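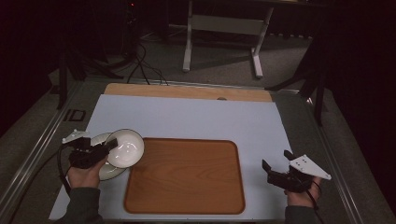
White bowl, white plate, wooden tray. Table setup at Stondeck.

About Stondeck

We supply tableware and trays to small cafes, guest houses, school kitchens, anyone who puts food in front of people and needs it to match. Bowls, plates, serving trays, a few mugs. Mostly white. White goes with everything and you can get more of it next year when half of it is chipped.

Started by Karthikeyan Chacko in a rented unit with 52 bowls and a borrowed van. We now keep 1,926 pieces on the shelves and there are 4 of us. Still one van — ours now.

What we do

Sets for the table. Tell us how many seats, we work out the bowls and plates. Round plates, deep round bowls, sizes that stack together so they dont eat up your cupboard.

Trays. Rectangular, rounded corners, wood. The Moken is the everyday one. The Meltitz is longer, made for two place settings, and takes longer to get.

Replacements. Broke six? Order six. No minimum on anything we already stock.

Hire. Up to 1,000 pieces for weddings, fundraisers and so on. Scrape them, stack them, send them back, we do the washing.

How we work

Orders go out bowls with bowls, plates with plates, paper between each. Trays packed on their sides. Please check the box before you sign for it and call the same day if somthing is cracked.

The Hashemi range (the speckled one) is finished, sorry. A few side plates left, ask.

Visiting — yes, but call first. The showroom is really just a long table and some shelves. Bring one of your own plates if you want to match a size. We close for stock count the first week of September.

Page updated February 25, 2019

Contact us | © Stondeck | Back to top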